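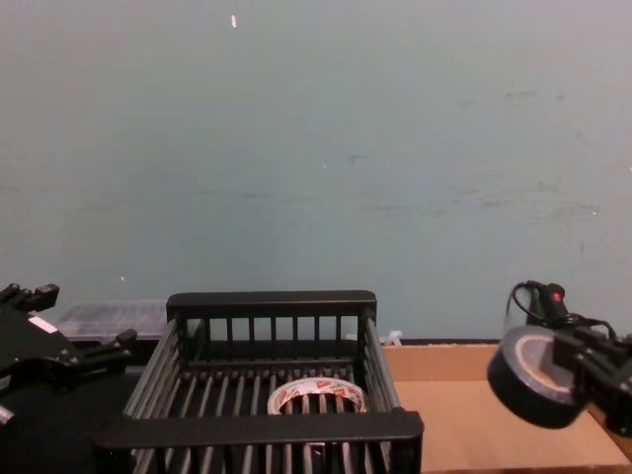

The tape test at Jendero's workshop in Tustley. One roll is in the rack, another in the right gripper.

Home News Business Technology Local Contact

Tustley firm puts two grippers to the tape test

A Tustley automation firm says it has found a cheaper robot gripper that does the same work as the one it has been using. After a morning watching the two of them deal with rolls of tape, this reporter would like to see more numbers.

Jendero, which sets up small robot arms for packing rooms and repair shops, spent part of June comparing its usual gripper with a lower-priced set of fingers it calls the Jastonari. The task was a plain one. Rolls of tape had to be picked up and put either in a dish rack or in a shallow cardboard box next to it, with an arm working from each side.

The firm ran 50 attempts with each type of finger. By its own count the Jastonari set finished 37 of them without help. Jendero would not give the matching figure for the older gripper, saying only that the results were "in the same range." It did give the price of the new fingers, $1,370 a pair, and gave it twice.
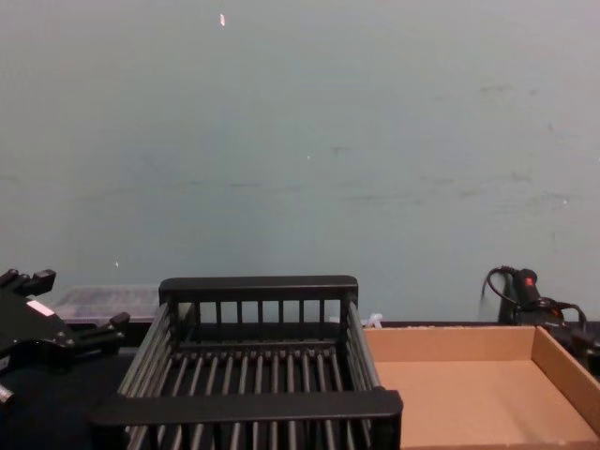

What counts as finishing is also up to Jendero. A roll that lands leaning on the rail of the rack is a pass under the firm's rules, as long as it doesn't fall out before the arm backs off. A roll that gets dropped and picked up again is a pass too, if the second try works. Take those away and the score would be lower, though the firm has not worked out by how much.

Laurențiu Barbu, who runs the trials, defended the rules. "A person packing a box drops things and picks them up again," he said. "You don't send that person home."

Fair enough, but a person packing a box doesn't need a person standing beside them. Each attempt I watched was started by hand, and the rolls were set out again by hand after it.

Why tape

Barbu said tape rolls are harder than they look. They come in different widths, they can be grabbed by the edge or through the hole, and the sticky side can cling to a finger when it should let go. The set used in Tustley included gray duct tape, black electrical tape, clear packing tape and a white double-sided roll that is wider across than the duct tape but thinner.

That is a decent spread of tape. It is still only tape. Customers who ship soft bags, glass jars or anything with a loose lid will learn very little from it, and Jendero's sales sheet, which talks about "everyday goods," doesn't mention that tape was all that was tried.
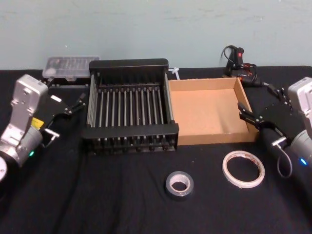

Cameras get the blame

When attempts failed, the firm mostly pointed to what the arms could see. A camera at the wrist gets close to the work but can lose most of a roll off the side of its view. A camera mounted higher up takes in both arms and the whole table, with less detail where the fingers close. Jendero used both kinds and let its controller choose between them.

That may be the right way to do it. It also makes the gripper comparison hard to trust. The controller software was updated between the first set of fingers and the second, Barbu confirmed – so any gain or loss could come from the fingers, the software or both. He said running the older gripper again on the new software was "on the list." He did not have a date.

The metal rods in the rack were another sore point. Barbu said they throw back light and that the wrist view suffers for it. He has asked for a duller rack. A packing room with shiny shelves might want to ask what it is supposed to do. 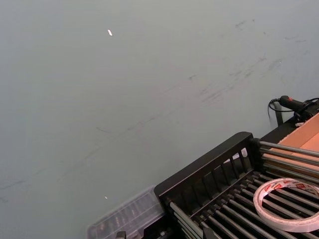 What happens next

Jendero plans to put 2 of the new grippers in the Moldovan parts warehouse on the edge of town, where they will sort small boxed items on the evening shift. The warehouse has not said what it will pay, or whether it can send them back.

The firm says it will publish the full results of the tape trials, with the older gripper's score included, once the warehouse work is under way. Buyers might prefer to have them first.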